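Home MARKETS Features
Bednárik shares slide as buyers wait for the spring order book
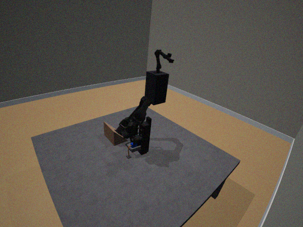
A thin quarter, and a crowded exit

Bednárik lost 12 percent in two sessions in March after the company said its first-half orders would come in below last year's. The drop took the stock to its lowest price in 3 years and left it trading at a discount to Trikley, its closest rival, for the first time since both were listed.

Most of the selling came from funds that had bought in during the autumn rally. Kęstutis Bite, who covers industrial stocks at Ginance, cut his rating to hold before the update and has kept it there.

"The debt is fine and the dividend is covered," Bite said. "What I don't have is a reason to buy before the June numbers."

Management blamed delayed contracts, mainly at Plasik, its largest customer. Plasik has pushed one order into the second half but has not canceled it.

Bednárik employs 3000 people and gets 35 percent of its sales from service work, which held steady. Trikley gets much less from service - its margins swing more when orders slow down. Trikley reports next, before the market opens.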